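Last updated: 15/10/2019

Grodthorpe: Hasex today announced Trundimix, a line of perforated plastic baskets for sorting loose cable and wire by color. The baskets have cut-out handles and can be set side by side on a bench.
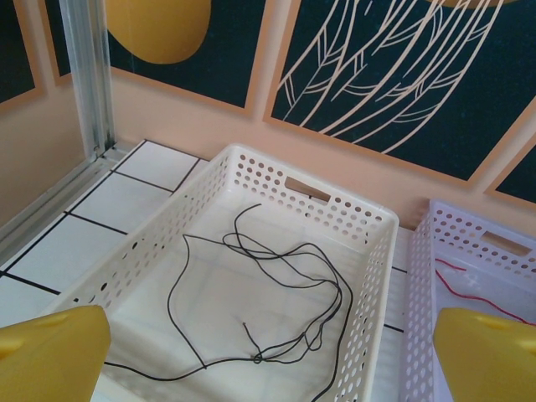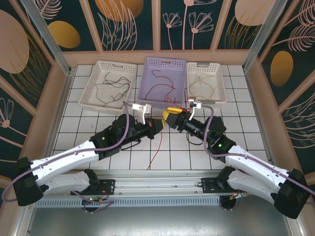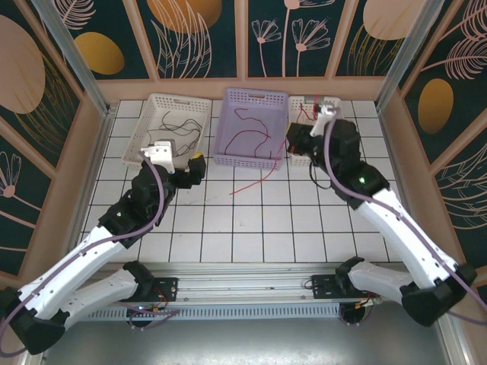
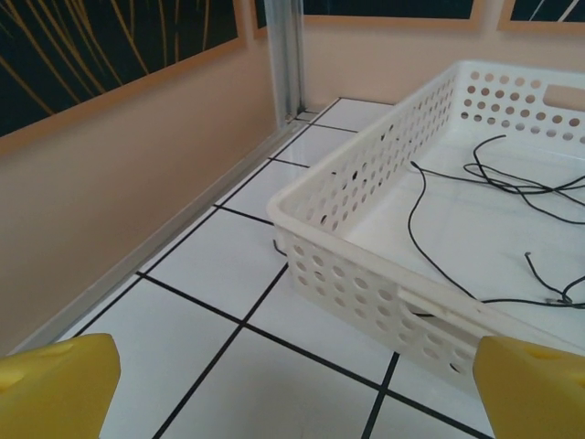

Orders opened to trade customers in July, and 977 baskets have been sold to date, over 300 of them to repair shops. "People wanted to see what was in there without tipping it out," said Benjie Sarmiento of Hasex. Trundimix ships in cartons of 50.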